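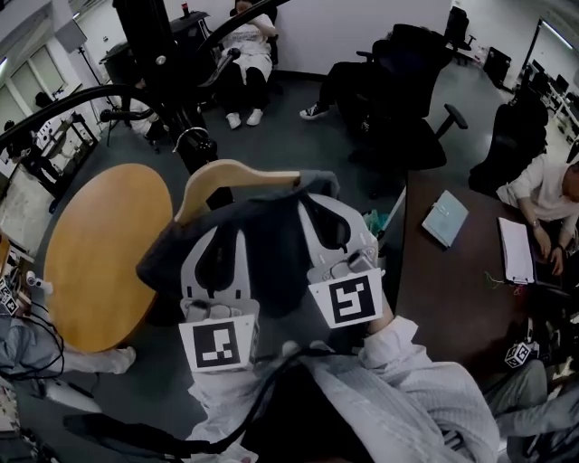
Plenham House Users' Group
Minutes of the May meeting, held in the ground floor room, 6.30pm

Chair: Amrit Wong
Apologies were taken as read.

1. Minutes of the last meeting
Agreed, with one correction. The heating figure under item 4 should have been £194.

2. Matters arising
The side door has been rehung and now shuts. The key safe code has been changed and key holders have been told. The quote from Kerka for repainting the corridor has still not come in. AW to ring them.

3. Chairs and tables
There was a long discussion about seating. The room has a mixture of light wooden chairs with curved backs and black office chairs with arms. The office chairs are popular for longer sessions but take up a lot of floor, and people setting up for the evening classes find them awkward to get past. It was suggested that they be kept along the wall and brought out when asked for. Agreed.

Clothing and fabric are often left over the backs of the wooden chairs. Anything still there at locking up will go in the lost property box by the kitchen and be kept for 30 days.

The round wooden table was raised again. One member would like it moved to the hall. Others said it is used most days and should stay. No change for now. It should not be dragged across the floor; two people to lift it.

Doucette have offered replacement stacking chairs at £404 for the set, delivery included. The meeting felt this was fair but wanted to see one first. AW to ask for a sample.

4. Cups and washing up
Cups are being left about the room, including on top of cabinets. Users are asked to take them back to the kitchen before they go. A tray will be put by the door. The dishwasher is to be run by the last group out, whether or not it is full.

5. Cleaning
Grellix have confirmed the floor will be done in the half-term break. All chairs need to be off the floor the evening before. Roughly 6 people are needed to help, and a list is on the noticeboard. Bins to be emptied by each group as usual. Bags are under the sink.

6. Any other business
The clock in the corridor is slow. New battery needed.
A request for hooks on the back of the door was agreed, provided they are screwed in and not stuck on.

Next meeting: same room, same time. Items for the agenda to AW.

The meeting closed at 7.40pm.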